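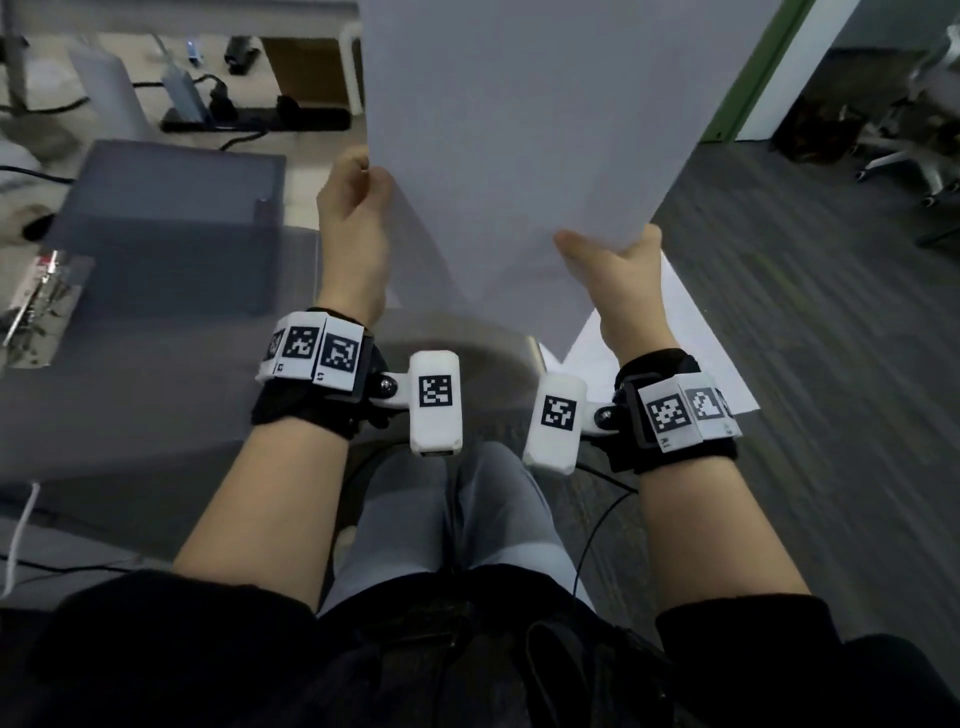
Manipulation d'une grande feuille blanche, poignets équipés de marqueurs de suivi.

Les machines et les tâches ordinaires : état de la question au 30 mars

On me demande régulièrement, dans le cadre de mes activités de conseil en organisation, si les travaux de bureau et d'entretien courant peuvent dès à présent être confiés à des machines. La question émane de directions administratives, de gérants d'ateliers et, de plus en plus souvent, de particuliers. Le présent billet expose ma position. Il reprend en partie une note rédigée pour la société Drirkero, dont la diffusion m'a été aimablement autorisée.

Il convient de rappeler en premier lieu que l'automatisation n'est pas un phénomène récent dans les secteurs dont il est question. Le lave-linge, la plieuse de courrier, la machine à relier et la filmeuse de palettes accomplissent depuis longtemps des tâches autrefois manuelles. Chacun de ces appareils impose toutefois ses conditions : un format d'entrée, une position de chargement, une matière connue. L'opérateur humain se charge de tout ce qui précède et de tout ce qui suit. C'est précisément cette part restante que l'on voudrait aujourd'hui déléguer, et c'est elle qui résiste.

Le cas du papier

Le papier constitue à mes yeux un excellent révélateur. Une feuille se courbe sous son propre poids, adhère à sa voisine, glisse, se marque au moindre pli. Une personne qui tient une grande feuille à la verticale corrige sans cesse, et sans y penser, la pression de ses doigts. Le pouce appuie, les autres doigts s'écartent pour soutenir la surface, et la seconde main retient le bord opposé. Aucun de ces ajustements ne figure dans une fiche de poste, et il serait d'ailleurs bien difficile de les y faire figurer.

Chez Femar, où j'ai assisté en juin dernier à une démonstration de classement automatisé, le bras chargé de prélever des feuilles sur une pile procédait par aspiration. Le résultat était très satisfaisant sur du papier neuf, sec et parfaitement aligné. Sur un lot de 37 feuilles ayant séjourné dans un dossier, l'appareil en a saisi 2 à la fois dès le troisième prélèvement, puis s'est arrêté en attente d'intervention. Les ingénieurs présents n'en ont pas été surpris. Ils ont remis la pile d'équerre et relancé le cycle.

Je précise que cette démonstration était honnêtement présentée comme un travail en cours, et que le matériel a pu évoluer depuis.

L'apprentissage par le geste humain

La voie qui retient aujourd'hui l'attention consiste à enregistrer des personnes accomplissant elles-mêmes les tâches visées. On équipe les poignets de repères visuels, de petits motifs carrés en noir et blanc dont une caméra peut déduire la position et l'orientation, puis l'on fait exécuter des gestes simples : prendre une chemise, la poser, aligner des feuilles, ranger un objet. Les trajectoires ainsi recueillies servent ensuite à l'entraînement d'un modèle de commande.
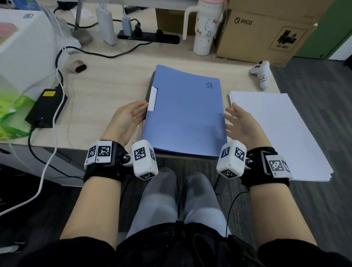 Mains tendues vers une chemise en plastique bleu clair posée sur le bureau.

Cette méthode présente un mérite que l'on sous-estime souvent : elle s'accommode d'un environnement réel. Un bureau comporte des boîtes, des chargeurs, une tasse, des câbles qui passent d'un bord à l'autre. Une chemise y repose fréquemment sur une autre, à quelques centimètres d'une pile de papier. Un employé s'y retrouve immédiatement. Un système formé uniquement sur une table dégagée aura davantage de peine à distinguer ce qu'il doit saisir de ce qu'il doit laisser en place.

M. Costel Lazarević, responsable des essais chez Akuder, a bien voulu me communiquer quelques éléments sur une campagne interne consacrée au rangement de documents. Son équipe a réuni 1 435 séquences exploitables, sur environ 2 000 enregistrées. Les séquences écartées l'ont été pour des motifs variés, le plus fréquent étant le masquage des repères par la main opposée ou par l'objet manipulé. M. Lazarević estime que la saisie d'une chemise rigide fermée est aujourd'hui une tâche abordable. L'ouverture de cette même chemise, suivie de l'insertion d'une feuille sans la corner, demeure selon lui d'un tout autre ordre de difficulté.

Je partage cette appréciation. Elle rejoint ce que j'ai pu constater dans le domaine domestique, où le transport d'un objet rigide est en bonne voie tandis que le pliage d'un drap-housse reste hors de portée dans des conditions ordinaires.

Recommandations aux organisations

Aux établissements qui envisagent un investissement, je recommande de dresser l'inventaire des gestes avant celui des postes. L'intitulé « classement » recouvre une dizaine d'opérations distinctes, dont certaines peuvent être mécanisées dès maintenant et d'autres non. La société Reddy, que j'ai accompagnée sur ce point, a finalement retenu un simple convoyeur pour l'acheminement des bacs et a maintenu le tri manuel. L'économie réalisée est modeste, mais le service n'a connu aucune interruption.

Il y a lieu également de demander aux fournisseurs une démonstration sur les documents de l'établissement lui-même, avec leurs agrafes, leurs coins repliés et leurs intercalaires dépareillés. Le temps de reprise après incident doit figurer au contrat au même titre que la cadence.

S'agissant des particuliers, mon conseil est d'attendre. Les appareils polyvalents dont j'ai pu prendre connaissance exigent encore une surveillance à peu près constante, ce qui leur retire l'essentiel de leur intérêt pour un foyer.

Je reviendrai dans un prochain billet sur la question de la responsabilité en cas de dommage aux documents originaux, au sujet de laquelle plusieurs lecteurs m'ont écrit. Les observations et retours d'expérience peuvent m'être adressés au moyen du formulaire de contact.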